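**Bench notebook, Trornis station, July**
Entry by M. Shehata. Copied to R. Yordanov, I. Benjelloun, B. Villalba.

Started 9:40. Purpose of the session: two-handed demonstrations of the organizer task, recorded with the hand-held gripper pair. The policy trained on the June set closes early on small cylindrical items and sometimes pushes them along the table before it has a grip. The new set is meant to give it more examples of the approach.

Task wording, unchanged from the protocol sheet: "Pick up the loose item and place it in a compartment of the organizer. Return both grippers to the rest position." The item is taken by the gripper on its own side of the organizer. The other gripper may steady the organizer but may not lift it.

Target for this item group is 200 accepted episodes. Before the session the running total for the station stood at 3379, all item groups included.

Calibration of both marker plates passed on the second attempt. The first attempt failed on the left unit; I tightened the plate screws and repeated the routine. Finger opening was zeroed on both sides. The clocks of the two gripper cameras and the head camera were synchronized before the first episode and are to be synchronized again after every break.

Start position for the first block: organizer near the middle of the work surface, white stick lying to the right of it, grippers held low on either side.
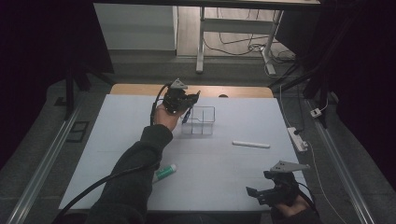

Melur Menon asked at the 11:00 review whether the operators should be slowing down at all. Her point was that a demonstration performed at an unnatural pace teaches the robot hesitation, and that the June set already contains too many pauses above the item. She would prefer normal hand speed throughout and a stricter rejection rule for missed grasps.

I agree in part. The pauses in the June set come mostly from operators checking their finger alignment by eye, and those episodes should be filtered. A slower final approach is a separate matter. At full hand speed the wrist view blurs during the last stretch before contact, and that stretch is where the policy makes its errors. Agreed for the present: normal speed in transit, reduced speed for the final approach, no full stop. Any episode with a visible stop above the item is marked for review and does not count toward the target.

Block 1, 32 episodes recorded. Rejected: 10. Reasons as logged:

- tracking lost on the right marker plate when the wrist was turned too far inward
- item dropped on the divider between two compartments
- operator's sleeve covering the left plate
- rest position not reached before the recording was stopped

The tracking losses are the most serious of these. The right wrist should stay within the range shown on the protocol sheet. Bautista has proposed moving the organizer slightly toward the operator, which would make the inward turn unnecessary for the far compartments. To be tried in Block 3.

Block 2 concerns the wrist view alone. Ismail requested a check of how a glue stick lying on its side appears to the gripper camera at different distances, with no grasp attempted. The label lettering cannot be relied on at these distances, so the annotation tool should not ask for it. The boundary between cap and label is easier to find, and I recommend that we use it as the reference point for orientation.

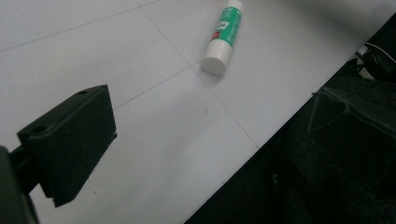
The same reference point should be entered in the annotation guide, with the cap end defined as the front of the item. Episodes annotated under the old rule (nearest end is the front) must be converted before they are merged, or the placement direction will be reversed in part of the set. Rok has the conversion script and will run it on a copy first.

Open items:

1. Adjust the speed note in the protocol sheet as agreed with Melur. (Shehata)
2. Filter the June set for pauses. Threshold to be decided. (Benjelloun)
3. Repeat Block 1 conditions with the organizer moved. (Villalba)
4. Ask Hedwood for replacement plate screws; the present ones loosen.

Stopped 15:20. Data copied to the station drive and checked against the log. Block 3 not started.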